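This site uses cookies to remember your preferences. Accept | Manage

2 min read

Join the Donham Repair Café crew

We're after 3 people who love fixing things – lamps, hems, toasters, wobbly chairs – for our monthly Saturday at Woltia Hall. You don't need a trade, just patience and a bit of a knack! In February we had a queue out the door, and we'd love to get to everyone next time.

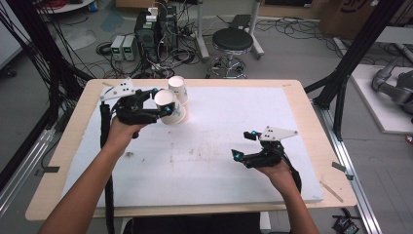

Paper cups on the table.

Shifts run all morning, tools are supplied and Plurner Hardware shouts the crew lunch. Get your name in by March 18, 2020, and tell us your favourite thing to mend.

Contact: Donham Repair Café, 593 Kao Street | Back to top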